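Packing Day at Pulville, in pictures

Print this page | E-mail this page

November 1, 2018

Well, another season of vegetable boxes has come and gone, and I promised those of you who couldn't get out to Pulville that I would put something up on the page. We started back in September with more squash than anyone had room for, and by the last week we had sent out some 3,000 pounds of produce, most of it in the old Prurkaleck boxes that Ayane Hamada has been saving in her garage for years (thank you, Ayane, and thank your car too!).

The long shelf
Wakana Tanabe did the labels again this year, all by hand, and she won't hear of a printer. If yours said "Matsuda" when your name is something else entirely, please write to her - she would like to get it right for spring.

The lids
Folding lids is the job people run from, and I have to admit I've come to like it. You get into a rhythm, somebody puts the kettle on, and before you know it you're 100 lids in and the tea is cold.

Around the gray table
I'm fond of this tabletop, with its thin light and brownish veins running all through the gray like a real slab of marble. There are vegetables over at the right side, and in the middle a flat brown piece, cardboard by the look of it, with a gripper at either end.

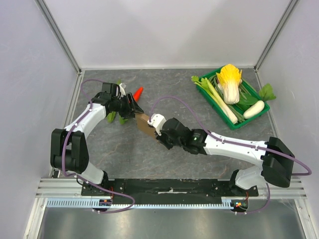 What's next
The Istar Street pickup stays open through the winter for anyone with boxes to return. Flat is best, tied with string if you have it, and please leave them inside the door so they don't get rained on. Seed lists go out after New Year's, and I'm already leaning toward more leeks.

Print this page | E-mail this page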